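Getting your folding team ready for automation

Zerkstead, April 2022

If you run a laundry room of any size, sooner or later somebody upstairs will come back from a trade show with a brochure and a gleam in their eye, and you will be asked how soon the folding can be done by machine. We went through this at our Zerkstead site, and then again (a good deal more calmly) at Stiden, and I've put down the way we would do it now, in the order we would do it. It's written for supervisors, though I hope the people at the tables read it too.

Step 1: Talk to everyone before anything arrives

Do this early, and do it in person. At Zerkstead we had 18 people on folding across two shifts, and most of them heard about the Firent project from a delivery driver. It took weeks to mend that. At Stiden we sat down over tea first and went through what would change, what would stay as it was and what we didn't yet know. Say plainly whether hours are safe. If you can't promise it, say that as well, and give a date when you'll be able to.

Step 2: Write down how folding is done now

You will think you know. Spend a few days at the tables with a notebook anyway, and ask each person to show you how they handle a shirt, a tunic and a fitted sheet. We found 17 ways of folding a tunic, all perfectly tidy, and quite a few of them quicker than the official one on the wall. Keep the notes, and put the folder's name beside each method if they're happy for you to do so. People were rather proud to see theirs in the file -- I know I would be.

Step 3: Choose one item to begin with

Pick something plain that you handle a lot of. We send out more than 900 work tops in a busy week, so that was an easy choice for us. Leave anything with poppers, long ties or stretchy hems until later, and leave the fitted sheets until you are feeling very brave indeed.

Step 4: Let your folders do the teaching

The machine learns from people working with grippers, and the best people to hold them are those who already fold for a living. The first go feels like eating peas in oven gloves, so allow plenty of time and don't judge anybody on their first morning. Keep sessions short (ours are half an hour, with a proper sit-down afterwards) and pay them at the trainer's rate. It is skilled work, and it should show on the payslip.

Spread the garment out flat, smooth it if you like, though a few creases are fine and make for more useful practice. Take a corner in the jaw of the gripper and get a firm pinch before you move anything. Go slowly, and put the cloth back down flat if you lose your place.
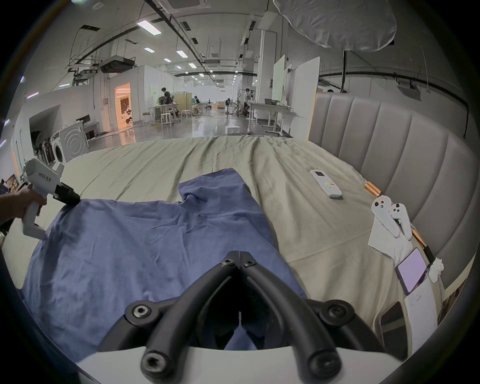

Step 5: Rearrange the jobs, then the room

By June we expect to have 5 of our folders spending part of the week on teaching and checking, and the rota needs to be built with that in mind. Ask who would like the new work and who would much prefer to stay at the table. Both are good answers. Only move the furniture once the rota is settled, and keep at least one hand-folding table where it has always been.

Step 6: Keep a fault book

Any notebook will do. Ours is called Hsueh, after the first software release, and it hangs on a string by the door. Write down the item, what went wrong and who put it right. Read it together every fortnight, with biscuits, and send a copy to your supplier the same day.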